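How to Set Up a Color and Shape Sorting Game on a Cutting Board

By Khadija Saber
Filed under: Table games, ages 2 and up
303 comments

I have a low opinion of most sorting toys. The box promises early math and focus, and inside is a plastic tray with holes in it that a child figures out in one morning and then uses as a hat. The Plikside tray we were given did exactly that. It has been under the couch since November.

What has lasted is a handful of loose blocks and a cutting board. I make no claims for it beyond that. I don't know if it teaches anybody math. It keeps two children at a table while I get dinner started, and it goes away in a bread bag.

What you need

A wooden cutting board, the bigger the better, flat on both sides. No juice groove. Small round blocks find the groove and stay there.

Small plastic blocks in four colors, two of each color. The two should be different shapes. Ours came out of a Skusico bucket, and I threw most of the bucket into a closet.

A damp cloth or a piece of rubber shelf liner to go under the board.

That's all. Skip the printed cards. I printed them, I laminated them, and they were chewed.

If your child still puts things in their mouth, wait. "Small" on a toy listing can mean anything, so read the age label on the packet and don't take my word or the seller's photo for it.

Setting up

1. Put the liner down first and the board on top of it. Push the board with one hand. If it slides, it will slide a lot more with a four-year-old leaning on it.

2. Choose your eight blocks. Check each one in the light you'll be playing in. Orange and red that look perfectly different at the kitchen window can be a fight waiting to happen under a yellow bulb at 5 p.m.

3. Check the shapes too. A cylinder and a star are easy to tell apart from any side. A cube and a slightly squashed cube are not, and I have seen both in the same set, sold as two shapes.

4. Set the blocks out on the board with some space between them. Standing up is nicer to look at, lying down is more forgiving. Stars are the worst for standing. Give it two tries and then let it lie there.

5. Keep the middle or one edge clear, wherever there is room for a hand to move things without knocking the rest over.

Playing it

Start with color, and start with the pairs already together. Plenty of guides tell you to begin with a jumble so the child can "discover" the rule. Mine discovered that blocks can be thrown. Let them see the finished thing first: the two reds as neighbors, the two blues as neighbors, and so on. Then mix them up and ask for it back.

Once that gets dull, take a single block away while they cover their eyes and ask which one is gone. They will name the color. Ask for the shape as well. "The red one" isn't an answer when there were two, and this is the only part of the game where I've seen anyone stop and think.

After that you can try sliding. No lifting allowed, every block has to be pushed to its partner with one finger or the end of a wooden spoon, and nothing may fall over. It is harder than it sounds. Tall pieces tip when you push near the top, so show them once how to push low down.

If the board is made of glued strips, with lighter and darker bands, you have lines to play with for free. Ask for one color on a dark band and the others on the pale ones. I'd read that you should tape lanes onto the board, but tape lifts and leaves gum behind, and the wood had stripes on it already.

A pale, banded board with the pairs laid out by color, red cylinder beside red star:

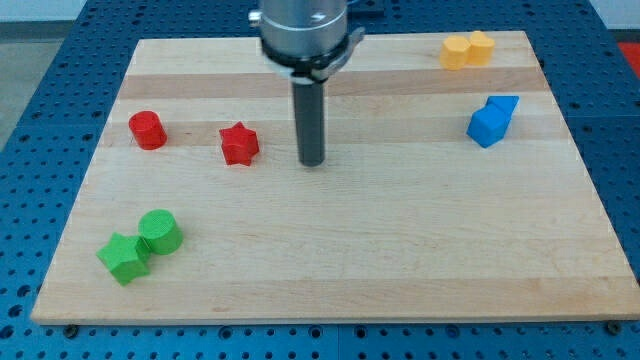 Archie Baird writes that he tried pairs for a week and thinks eight blocks is too few, because his daughter had them all memorized by the second evening. He went up to 30 blocks and says she plays longer.

Maybe. I tried more blocks as well and got longer games and a longer cleanup, with a green one in the dog's bed. If eight is stale, I'd swap two of them for shapes the child hasn't had before and leave the total alone. But if your board is large and your patience is better than mine, Archie's way costs nothing to test.

Other questions from the comments

Several people want to know if the board can go back to being a cutting board afterward. Ours doesn't. It had one job and then it got another one. If you must share it, wash it with soap and hot water, stand it on its edge to dry, and keep raw meat off it altogether.

Can you use a metal tray? You can. It's loud. The Hamdy tray someone recommended also let everything skate around, and wood has just enough drag to keep a block where you left it.

Wooden blocks or plastic? Whichever you own. I wouldn't pay extra for either.

Put the blocks in the bag yourself the first few times and say the colors out loud as they go in. At some point a child will want to do that part, and mine still does.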